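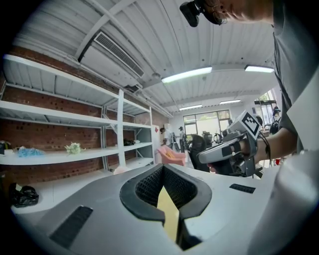 Automation and Daily Work at Fumico: What Changes for the Operators

1. Introduction

This report is the result of my placement at Fumico in Grendthorpe, which started in October. Fumico collects demonstration data for companies that build household and service robots. My question was simple: when a workplace lives from automation, what happens to the work of the people who are inside it? I did not study the robots themselves. I studied the operators, their tasks and how they feel about them.

Before the company changed its business, most of the employees were packing gift orders by hand for Friesen, a wholesaler of home decoration. Friesen moved its packing to an automatic line, and the order ended. Fumico kept 14 of the packers and trained them to record hand tasks with grippers. So the same people who lost one job to a machine are now teaching other machines. I find this the most interesting point of the whole placement.

2. Method

I interviewed nine operators and the floor supervisor, Colleen Vachon. I also worked as an operator myself for 2 weeks, under the guidance of Bảo Đặng, who has the longest experience in the team. The task plans come from a program named Trorkon, which gives each operator a list of tasks and marks every recording as accepted or rejected. From this program I received the numbers for one full shift.

3. The work at hand

An operator holds a gripper in each hand and does ordinary things with them: picks up a bouquet, moves a cup, puts objects back on a table. It looks easy. In the first hours I squeezed too hard and moved too fast, and my recordings were rejected one after another. Bảo told me to move "like you are carrying soup," and this helped me more than the written manual.

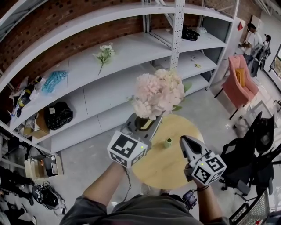
The flower tasks are considered difficult by most of the operators. A stem is thin and the blossoms are wide, so it is hard to judge the distance. Former packers are better at this than new employees, because they already know how to handle delicate goods. In the shift that I examined, the team made 159 recordings, and 100 of them were accepted at the first check.

4. Results

Seven of the nine operators said the new work is lighter for the back but heavier for the wrists and the neck. They also miss the talking. On the packing tables they could speak all day — now they must concentrate, and many stay silent until the break.

The second result is about control. Trorkon does not explain why a recording is rejected. Several operators described this as unfair, and one said she preferred an angry boss to a red line on a screen. Colleen has started to review the rejected recordings together with the team before lunch. The operators spoke well of this change.

The third result is about the future. Five people were worried that the work will end when enough data exists. The management could not give me a clear answer about it.

5. Limits of the study

The group is small, and I knew the participants personally when I did the last interviews. I could not speak with the packers who left the company.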